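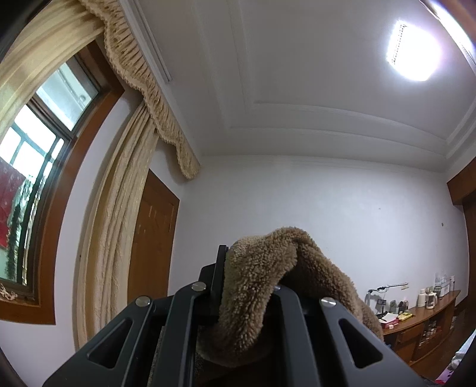
Fig. 1. Brown looped-pile cloth held in a fold, window and beige curtains behind.

Unit 3: Pile and drape
Notes by Armelle Vasseur, Household Textiles, April

I love this unit, because you get to handle everything! Start with the brown cloth in Fig. 1. Look at how it comes up into a rounded crest and then drops on both sides. A thick, curly pile makes big soft folds like that, and you'll hardly ever get a crisp edge out of it.

Now compare the curtains. The long panel falls in heavy vertical pleats, a completely different kind of drape (and there's a subtle pattern embossed in it, which we'll come back to in Unit 5).

Folding practice, 60 minutes, in pairs:
Shake the cloth out and lay it pile side down.
Fold in half, then in thirds. Don't press hard on the folds.
Stack no more than 14 pieces per shelf.

Bring one fuzzy thing from home next time. Towels, bathrobes, an old blanket, all welcome! Reading: Pichon handout, first half only.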